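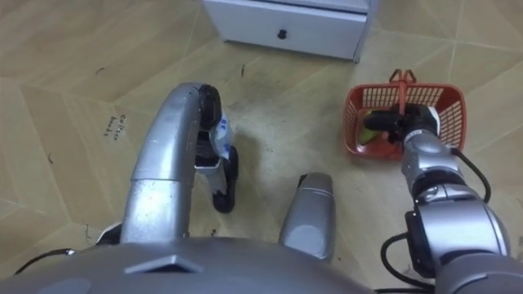 Suchbegriff eingeben Suche

Ordnung auf Bodenhöhe: Hinweise zu Körben, Schubladenschränken und Fliesenböden

Lesezeit: 4 Minuten

Die Hauswirtschaftliche Beratungsstelle Cleltton stellt mit diesem Merkblatt Empfehlungen für Räume bereit, in denen kleinere Gegenstände in Körben gesammelt und anschließend in Schränken verstaut werden. Das Merkblatt richtet sich an private Haushalte, Wohngruppen und Ausbildungsbetriebe der Hauswirtschaft. Stand: 22. Januar 2026.

1. Der Korb am Boden

Ein Kunststoffkorb eignet sich als Zwischenstation für alles, was im Laufe des Tages liegen bleibt. Er ist leicht, lässt sich feucht auswischen und darf auch auf Fliesen stehen, ohne Schaden zu nehmen. Eine kräftige Farbe, etwa Rot, ist auf hellem Boden gut zu erkennen und verringert die Stolpergefahr. Der Korb ist seitlich vom Schrank abzustellen, damit die unterste Schublade vollständig geöffnet werden kann.

Der Korb soll höchstens bis zum Rand gefüllt werden. Wer ihn regelmäßig leert, findet einzelne Teile schneller wieder. Empfindliche Gegenstände gehören nicht hinein, ebenso wenig feuchte Tücher. Für den Wohngruppenverbund Vilent wurde festgelegt, dass jeder Sammelkorb abends geleert wird; diese Regelung hat sich bewährt und kann ohne Änderung übernommen werden.

2. Einräumen der Schubladen

Schwere Gegenstände werden unten verstaut, leichte oben. Bei Schränken mit nur einem mittigen Knauf ist die Schublade gerade herauszuziehen. Seitlicher Zug belastet die Führung und führt auf Dauer zum Verkanten. Ein Knauf, der sich dreht, wird von innen mit einem passenden Schraubendreher nachgezogen; dabei genügt geringe Kraft, da sich die Front sonst um das Bohrloch herum eindrückt.

Weiße Fronten zeigen Griffspuren vor allem rund um den Knauf. Ein weiches Tuch, lauwarmes Wasser und wenige Tropfen Handspülmittel reichen zur Reinigung aus. Scheuermilch und Schmutzradierer machen lackierte Flächen stumpf. Der Sockelbereich wird trocken nachgewischt, damit kein Wasser unter den Schrank zieht.

3. Fliesen in Holzoptik

Helle Fliesen mit holzähnlicher Oberfläche gelten als pflegeleicht, lassen Haare, Fusseln und dunkle Krümel jedoch deutlich hervortreten. Vor jedem feuchten Wischen ist daher gründlich zu saugen oder zu kehren. Wird dieser Schritt ausgelassen, setzt sich der Schmutz in den Fugen ab und muss später mit der Bürste entfernt werden.

Gearbeitet wird von der Wand zur Tür. Für die Kante vor dem Schrank empfiehlt sich die Fugendüse. Körbe werden vor dem Saugen angehoben und nicht verschoben, denn Sandkörner unter dem Kunststoff können Kratzspuren verursachen. Beim Wischen ist das Reinigungsmittel nach Herstellerangabe zu dosieren; zu hohe Mengen hinterlassen einen klebrigen Film, der neuen Staub bindet.

4. Beschriftungen auf dem Boden

In Lehrküchen und Werkräumen werden Stellplätze mitunter mit schwarzem Stift unmittelbar auf der Fliese gekennzeichnet. Auf glasierter Keramik lässt sich eine solche Schrift meist mit Brennspiritus entfernen. Das Mittel ist sparsam auf ein Tuch zu geben, der Raum ist zu lüften, offene Flammen sind fernzuhalten. Vorab ist eine Probe an unauffälliger Stelle vorzunehmen. Die Fugen sind auszusparen, weil gelöste Farbe dort einzieht und kaum noch zu beseitigen ist.

Soll die Kennzeichnung bestehen bleiben, ist sie in Druckbuchstaben und ausreichend groß auszuführen. Kleine Handschrift ist im Stehen schwer zu lesen und wird durch häufiges Wischen undeutlich. Ablösbares Markierungsband ist in den meisten Fällen vorzuziehen.

5. Leitungen und freie Wege

Kabel von Geräten dürfen nicht in Schlaufen über Laufwege hängen und sind beim Öffnen der Schubladen im Auge zu behalten. Vor dem Schrank ist so viel Platz freizuhalten, dass eine Person davor in die Hocke gehen kann. Wer häufig in Bodennähe arbeitet, sollte ein Kniekissen verwenden und den Korb nahe an sich heranziehen, um Drehbewegungen des Rückens zu vermeiden.

6. Bezug des Merkblatts

Das Merkblatt kann in gedruckter Form bei der Beratungsstelle angefordert werden. Je Einrichtung werden bis zu 100 Exemplare kostenfrei abgegeben. Eine überarbeitete Fassung mit einem ergänzten Abschnitt zu Schubladeneinsätzen ist für April vorgesehen. Anregungen aus der Praxis nimmt die Beratungsstelle bis dahin schriftlich entgegen.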